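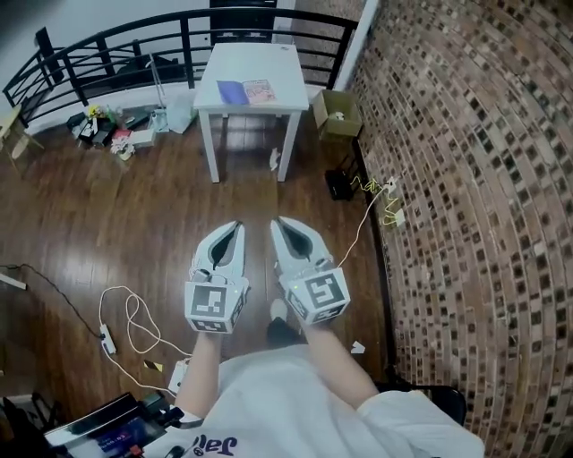

The two hand-held grippers at the Kerr site, each fitted with a marker cube.

The Stalasa workshop has introduced a revised maintenance routine for the paired hand-held grippers used at its Kerr site. The routine took effect in September and applies to both units.

Under the new procedure, operators check the jaws, the printed faces of the marker cube and the cable connections before each session. Each gripper is withdrawn for a full inspection after 4000 closing cycles. Unit 137 was the first to reach that limit and has received a new set of jaw pads.

"A scuffed marker can cost us a morning of recordings," said Gilang Sembiring, who is responsible for equipment at the site. "The check is short, and operators are expected to sign for it."

Alasdair Baird will oversee the extension of the routine to the Porndale site. Service records for both locations will be held in the Clemuvent system. Questions may be directed to the equipment desk at extension 2278.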